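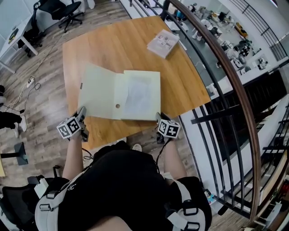 The yellow-green file box, open on the table

From: Golnar Taheri
To: Clundside Local History list
Subject: Re: Parish newsletters, what to keep and how

Thanks for the questions, Burnow. I've left your message in below and answered under each part so that people who missed the first round can follow.

> I have taken over the newsletters from my aunt's house and would
> like some advice before I do anything I regret. They run from the
> first year of the Clundside Newsletter up to when it stopped being
> printed. Most are stapled. A lot of the staples have rusted.
> Should I pull them all?

Pull the rusted ones and leave the clean ones alone. Don't use a staple remover of the pinching kind, it tears old paper. Lay the newsletter face down, slide a thin strip of stiff plastic under the legs of the staple, and lift each leg with a dull knife. Then turn it over and ease the staple out from the front. If a leg has rusted into the paper, stop and leave it. A rust stain is better than a hole.

Once the staple is out, fold a sheet of plain acid-free paper around the pages to keep the issue together. I don't use paper clips, even the plastic ones. They leave a dent.

> Second, there are duplicates. Of some issues I have one copy, of
> others I have ten. Do we keep all of them?

Two of each is enough. Keep the cleanest copy, and a second one if it has anything written on it. I would hold on to a marked copy even if it is in poor shape. The delivery copies have house names penciled in the top corner, and for Stiminier Lane that is the only record I know of from before the houses were numbered. The rest can go to the school or to anyone on the list who wants them.

Before you give any away, check that the pages are all there. The center sheet with the bus times got pulled out of a lot of copies and pinned up in kitchens. I had what I thought were four good copies of one September issue and had to use two of them to make one that was complete.

> Third, boxes. My aunt had them in a suitcase. I have seen file
> boxes for sale at all sorts of prices and don't know what matters.

Size matters most. The newsletter should lie flat without being bent at the edges, and the box should be full enough that things don't slide. If you have a half-full box, pad it out with crumpled acid-free tissue.

An ordinary office file box is fine for sorting, while you are still moving things from pile to pile. For keeping, get the gray archival board ones. I would not leave paper for years in a cheap plastic sleeve. Some of them go sticky and lift the ink, and the early issues were done on a duplicator, so there isn't much ink to spare. Polyester sleeves are safe but cost more, so I save them for the torn issues and the two with photographs.

Label the box and not only the folder inside it. Use pencil. Write the first and last issue number on the short end, where you can read it on a shelf.

> Last, where should they live? I have an attic and a garage.

Neither, please. The attic gets too hot in summer and the garage will be damp. A closet on an inside wall is the best place in most houses, on a shelf and off the floor. 65 degrees would be good if you can manage it, but what you want to avoid is big swings from one season to the next.

On numbers, my list shows 22 issues that no one has found so far. Chae's index gives the titles of the main articles for most of those, so we know what was in them, and the print run was 900 in the later years, so there must be copies in drawers somewhere. If your aunt's set fills any of the gaps, please send me the issue numbers before you send the issues. I'll update the list and post it again when I have heard from you.

I have spare folders in the large size if you need them. They can be picked up from my porch any evening after six.

Golnar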